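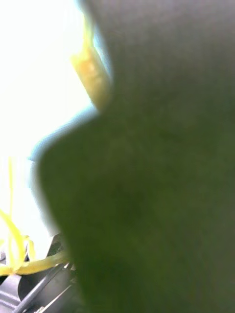

Page last changed: Tue 19 November

CUNDARD OPENS SORTING ROOM FOR TULTIDLOW HOUSEHOLDS

For immediate release. Cundard's new sorting room in Tultidlow is open. Soft goods, small household stuff, anything green, yellow or otherwise – bring it in, get it sorted, take it home packed or leave it for the next family.

Work on the room started in July. It has 11 tables and shelf space for 188 bins, supplied by Trisar. Bins are free to borrow, up to two per houshold. Return them within 92 days please.

No appointment needed for small loads. Big loads, call ahead – the back door is easier.
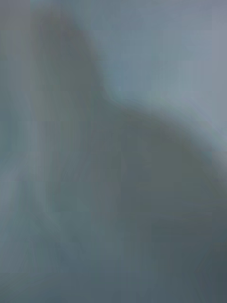 Akgül said the hardest part of clearing a home is the pile you can't decide on, and that a table away from the house helps more than another weekend of good intentions. Akgül also asked that people empty pockets and zip bags before they come, "every time, even if you're sure."

Cundard hopes to see 800 loads through the room in it's first year. A second evening session is planned if demand holds up. Drop-off hours are posted at the door.

Media inquiries: Cundard press desk, Tultidlow.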